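O quadro da sala dois

Colette Bouvier chegou à Lulleo às sete e vinte de segunda-feira, antes da rececionista, e teve de procurar no fundo da mala o cartão que lhe tinham mandado pelo correio. O cartão funcionou à segunda tentativa. Subiu pelas escadas com um saco de pano onde levava os sapatos de andar lá dentro, uma maçã e o caderno.

Vinha substituir Millet por três meses. Millet tinha partido a anca em janeiro, a descer do elétrico, e o médico não queria ouvir falar de regresso antes da primavera. Ao telefone ele explicara-lhe o serviço em dez minutos. As encomendas entravam pelo correio ou pelo telefone, passavam para o quadro da sala dois, do quadro passavam para a folha do armazém, e às cinco da tarde apagava-se tudo menos a coluna da direita.

— Porquê menos a coluna da direita? — perguntou ela.

— São as de Skurness.

E passou a outro assunto, as chaves do armário dos consumíveis, que emperravam.

A sala dois ficava ao fundo do corredor, entre a casa de banho e a escada de serviço. Tinha uma mesa comprida, seis cadeiras, um armário metálico e o quadro, que ocupava quase toda a parede maior. Colette pousou o saco e leu a coluna da direita. Estava escrita a preto, com a letra miúda de Millet: nomes de peças, quantidades, uma data de saída sem ano. Em baixo, sublinhado, o número 153.

Abriu o caderno e copiou tudo. Era um hábito que trazia do emprego anterior, onde uma mulher da limpeza apagara uma vez o trabalho de duas semanas. Depois foi buscar um café à máquina e, quando voltou, estavam à porta dois homens do armazém à espera da folha.

— A folha ainda não está — disse ela.

— O Millet tinha-a sempre às oito.

— São oito menos dez.

O mais velho olhou para o relógio, concordou e sentou-se. O outro ficou de pé, com as mãos nos bolsos, a ver o que ela fazia. Colette escreveu a folha com as encomendas de sexta-feira que encontrou no tabuleiro, assinou-a e entregou-a. Faltavam dois minutos. O mais velho chamava-se Abílio e disse que lhe trazia a cópia ao fim da manhã.

— E as de Skurness? — perguntou ela. — Vão na folha?

— Essas não vão — disse Abílio.

Passou a manhã ao telefone. Uma cliente queria trocar 200 caixas pequenas por grandes, um transportador queixava-se da rampa, alguém da contabilidade precisava de uma assinatura que ela ainda não tinha poderes para dar. Escrevia no quadro de pé, com o auscultador preso entre o ombro e a orelha, e o fio chegava à justa. Percebeu por que motivo Millet escrevia sempre na metade esquerda.

Os marcadores estavam numa caixa de bolachas, dentro do armário. A maior parte já não escrevia. Millet devia guardá-los por princípio, ou por esquecimento, e Colette experimentou-os um a um num canto, deitando fora os que falhavam. Sobraram quatro. Um deles deixava um risco cinzento e arranhava, mas ficou com ele para os sublinhados.

Às cinco apagou a metade esquerda com o apagador de feltro. Saiu mal. As letras desfizeram-se numa névoa e, por baixo, viam-se outras, de dias anteriores, e por baixo dessas ainda outras. Leu um nome de rua. Leu meio número de telefone. Molhou um guardanapo de papel na casa de banho e esfregou, e o guardanapo ficou preto e desfez-se também.

Em casa telefonou a Millet.

— O quadro não se apaga.

— Isso precisa de Clemix. Está no armário, prateleira de baixo, atrás dos envelopes.

— E como é que está a anca?

— Dói. Use pouco, que cheira muito. E não toque na direita.

— Não toquei.

— Muito bem.

Ela ouviu a televisão dele, um concurso qualquer, e uma colher a bater num prato.

— O que é Skurness? — perguntou.

— É uma ilha. Bom, é uma povoação numa ilha. Tinham lá uma fábrica de conservas e nós fazíamos-lhes as tampas e as juntas. Encomendavam duas vezes por ano.

— E deixaram de encomendar?

— Ainda não confirmaram a última — disse Millet. — Olhe, tenho aqui a sopa a arrefecer.

No dia seguinte Colette encontrou o Clemix onde ele dissera. Era um frasco com pulverizador, meio cheio. Esvaziou um bocado para um pano e passou-o pela metade esquerda do quadro, de cima para baixo, devagar. Cheirava a álcool e a qualquer coisa adocicada. A névoa saiu. Alguns riscos ficaram, mais antigos, que já pertenciam à superfície, e ela deixou-os em paz.

Ao meio-dia desceu ao armazém para ver onde eram as coisas. Abílio mostrou-lhe as prateleiras por ordem: juntas, tampas, anilhas, cintas. Ao fundo, junto ao portão que já não se abria, havia uma palete embrulhada em plástico, com pó em cima. O plástico estava amarelo nas dobras.

— É a de Skurness? — perguntou ela.

— É.

— Há quanto tempo está aqui?

Abílio pensou.

— A minha filha ainda andava na escola.

— Em que ano?

— No quarto. Agora é enfermeira.

Colette deu a volta à palete. Num dos lados havia uma etiqueta com a letra de Millet e o mesmo número que estava no quadro. Quis saber por que não a tinham desmontado, uma vez que as tampas serviam a outros clientes, e Abílio disse que tinham perguntado isso a Millet uma vez, e que Millet respondera que a encomenda estava no quadro.

— E estava — disse Abílio.

Nessa tarde procurou o processo. O armário da sala dois só tinha os últimos cinco anos, mas no corredor da cave havia estantes com caixas de cartão, e ao fim de uma hora encontrou a pasta. A correspondência era pouca. As cartas de Skurness vinham em papel fino, batidas à máquina, assinadas sempre pela mesma pessoa com umas iniciais que ela não conseguiu decifrar. A última pedia 2000 tampas e dizia que confirmariam a data assim que o barco voltasse a fazer a carreira. Presa com um clipe, estava a cópia da resposta de Millet: ficamos a aguardar.

Mais nada. Virou a pasta ao contrário para ver se tinha caído alguma folha, e caiu um bilhete de barco, só de ida, sem furo nem carimbo.

Guardou-o outra vez. Voltou para cima com as mãos sujas de pó e foi lavá-las.

Durante a semana não pensou muito no assunto. Havia trabalho. A rampa foi consertada, a contabilidade deu-lhe a assinatura, e a cliente das caixas voltou a querer as pequenas. Colette comprou marcadores novos com o dinheiro miúdo e pediu recibo. Aprendeu a escrever mais alto, para caberem duas linhas extra antes da calha, e aprendeu que à tarde, com as luzes do teto acesas, quem se sentasse na ponta da mesa não conseguia ler as encomendas de cima. Mudou as cadeiras para o outro lado.
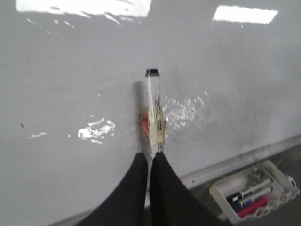 Quem deu pela mudança das cadeiras foi o diretor, que entrava na sala dois uma vez por mês e ficou parado à porta como se se tivesse enganado no andar. Perguntou se estava tudo a correr bem. Ela disse que sim. Ele olhou para o quadro.

— Aquilo ali à direita ainda é preciso?

— É do senhor Millet — disse Colette.

— Pois. Mas precisamos de espaço para o calendário do segundo turno. Veja lá isso com ele.

Ela telefonou nessa noite. Tinha preparado a frase no autocarro e disse-a toda de uma vez: que o diretor queria o espaço, que ela tinha copiado a coluna para o caderno, letra por letra, e que podia passá-la para uma folha e pendurá-la na parede, ao lado.

Millet não respondeu logo. Desta vez não havia televisão.

— Encontrou a pasta? — perguntou.

— Encontrei.

— Com o bilhete?

— Também.

— Eu era para ir lá tratar daquilo pessoalmente — disse ele. — Depois a carreira parou, e quando recomeçou já não calhou. Ela escrevia umas cartas muito boas. Nas primeiras ainda fazia parágrafos sobre o tempo.

Colette não tinha visto parágrafos sobre o tempo. As cartas da pasta falavam de tampas. Calculou que as outras estivessem em casa dele e não perguntou.

— Quer que deixe ficar? — disse ela. — Posso pôr o calendário no corredor.

— No corredor ninguém o lê.

— Isso é verdade.

— Apague — disse Millet. — Com o Clemix, que isso já deve estar agarrado. E deixe atuar um minuto.

Na manhã seguinte ela chegou à hora do costume, mudou de sapatos e tirou o frasco do armário. Pulverizou a coluna da direita e esperou, a olhar para o relógio de pulso. A tinta começou a escorrer em fios. Passou o pano. Foram precisas três passagens, e na última teve de carregar com a palma da mão. O número, em baixo, foi o que mais custou. Quando acabou ainda se percebia, de lado, onde tinha estado.

Abílio apareceu para buscar a folha e ficou a olhar para o espaço vazio.

— Então e a palete? — perguntou.

— Fica onde está, por enquanto.

— Mas já não está no quadro.

Colette abriu o caderno na primeira página e mostrou-lhe a cópia. Ele leu-a com atenção, até ao fundo, e devolveu-lha.

— Faltam as juntas — disse. — Ele tinha as juntas na terceira linha.

Ela foi ver. Faltavam, de facto. Pediu-lhe que repetisse a quantidade e acrescentou-a à margem, a lápis, e depois desenhou no quadro as linhas do calendário do segundo turno, com a régua de um metro que Abílio foi buscar lá abaixo.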